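De : Natalia Cisneros
À : liste Girneck - matériel commun
Date : 25 octobre
Objet : Re: multiprises, cubes et adaptateurs du local 803

Bonjour à tous,

Je réponds à Rezaul dans l'ordre de ses points, et j'en profite pour proposer une façon de ranger tout ça avant le déménagement vers Clolcombe en janvier. Je me limite à ce qui se branche : multiprises, cubes, chargeurs et cordons. Les lampes et les rallonges sur enrouleur feront l'objet d'un autre message, Harvey s'en occupe.

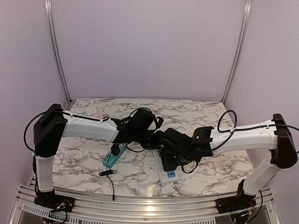
Une multiprise bleu-vert ci-dessus, un cube bleu et un petit adaptateur gris ci-dessous.
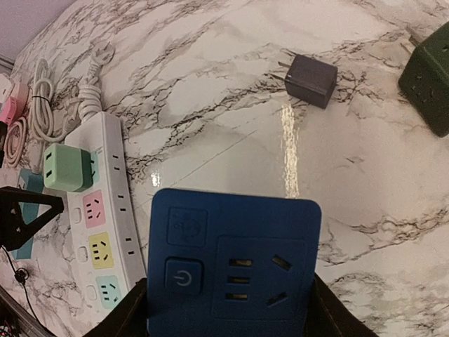
1. Les multiprises

Rezaul Nanayakkara a écrit :
> Je ne sais plus lesquelles sont à nous et lesquelles viennent de
> Lyons. Il y en a une bleu-vert sur la table à plateau façon marbre,
> avec une fiche noire dedans. Est-ce qu'elle part à Clolcombe ou
> est-ce qu'elle reste ?

Elle part. Toutes les multiprises du local 803 partent, sauf la longue qui est vissée sous l'établi du fond et que le propriétaire veut garder. Celles de Lyons ont une étiquette jaune sous le boîtier, côté cordon. Si l'étiquette est tombée, regardez s'il reste de la colle ; sinon, considérez que c'est à nous et on s'arrangera avec eux.

Avant de mettre une multiprise dans un carton, merci de retirer toutes les fiches. L'an dernier on a emballé plusieurs blocs avec leurs chargeurs encore dedans, et deux fiches sont arrivées tordues. Le cordon se replie en boucles larges, sans l'enrouler autour du boîtier, et se ferme avec une attache en tissu. Il y en a un sachet plein dans le tiroir sous la fenêtre.

2. Les cubes

> Les cubes, je les mettrais dans le même carton que les multiprises,
> mais Brayden n'est pas d'accord. Le bleu a un bouton marche/arrêt
> sur la face, à côté de la prise, et il dit que ça s'enfonce pendant
> le transport.

Je suis plutôt de l'avis de Brayden. Sur le cube bleu, le bouton est en relief et n'importe quel bloc un peu lourd posé dessus appuie pile au mauvais endroit. Les cubes iront donc à part, dans la caisse plate en plastique gris, bouton vers le haut et rien par-dessus. Il y a la place pour le bleu, pour le vert olive foncé et pour ceux que Carter doit rapporter de chez lui.

Autre remarque sur le bleu : sa prise accepte les fiches à deux broches et celles à trois broches dans la même ouverture. C'est pratique, mais les gens y branchent un peu n'importe quoi. Je préfère qu'il reste sur la table commune et qu'il ne serve pas à l'atelier de couture, où les machines ont déjà leurs propres prises. Pour le vert, pas d'avis. Qui s'en sert le plus ?

3. Les adaptateurs et petits chargeurs

> Pour les petits chargeurs j'abandonne. Il y en a partout et la
> moitié n'ont pas de câble.

C'est le plus gros morceau, en effet. Le gris anthracite à deux lames plates était encore sur la table, sans câble, et j'en ai trouvé d'autres du même genre au fond du bac à vis. Je propose de faire trois tas :

- ceux dont on connaît l'appareil : on attache le chargeur à l'appareil avec un élastique et ils voyagent ensemble ;
- ceux qui ont une étiquette lisible mais pas d'appareil connu : boîte à chaussures marquée « à identifier » ;
- ceux dont l'étiquette est illisible ou dont le boîtier est fendu : bac de collecte, sans discussion.

Les propriétaires auront 72 heures après le tri pour venir fouiller dans la boîte « à identifier ». Ensuite je garde ce qui peut resservir et le reste va aussi à la collecte. Je sais que Harvey aimerait un délai plus long, mais on a déjà fait ça au printemps et la boîte est restée six mois sous l'escalier.

Pour les lames plates, faites attention au rangement. Elles se plient facilement quand on jette les blocs en vrac. Un bout de carton ondulé enfoncé sur les lames suffit, Carter en a coupé toute une pile avec les emballages de la livraison Korirby.

4. Les cordons

> Et le cordon noir fin avec une partie en spirale, quelqu'un sait à
> quoi il sert ?

Il est dans la multiprise bleu-vert par un bout et il a un petit connecteur à l'autre. Je pense que c'est celui de l'ancienne balance, mais je n'ai pas la balance sous la main pour essayer. Brayden, tu peux vérifier ? Si c'est bien lui, merci de nouer une étiquette dessus, du côté du connecteur. La partie en spirale ne doit pas être tirée pour la faire tenir à plat, on l'emballe comme elle est.

Les autres cordons se trient par longueur : jusqu'à 100 cm dans le petit bac, au-delà dans le grand. Ce n'est pas très savant, mais c'est ce qui permet de retrouver le plus vite ce qu'on cherche. Un cordon par attache, même pour les courts - les paquets de plusieurs finissent toujours en pelote.

5. Étiquettes

Rezaul demandait aussi s'il fallait reprendre l'ancienne numérotation. Non, on la laisse tomber. On écrit en toutes lettres ce que c'est et où ça va : « multiprise, table commune », « cube bleu, table commune », « chargeur, perceuse ». Au feutre indélébile sur ruban de papier, côté fiche pour les cordons, dessous pour les boîtiers. Pas de ruban sur les boutons ni sur les ouvertures des prises.

6. Ce qu'il me manque

- Brayden : le cordon en spirale, et la liste de ce que tu as prêté à Lyons.
- Carter : les cubes que tu as chez toi, même ceux qui ne marchent plus.
- Harvey : est-ce que la caisse grise à couvercle est libre, ou est-ce qu'elle sert encore pour les ampoules ?
- Rezaul : la clé du placard du couloir. Je crois qu'il reste des multiprises sur l'étagère du haut.

Si vous passez au local d'ici là et que vous avez un quart d'heure, commencez par les chargeurs. Répondez sur la liste plutôt qu'à moi seule, que tout le monde voie ce qui est déjà fait.

Merci,

Natalia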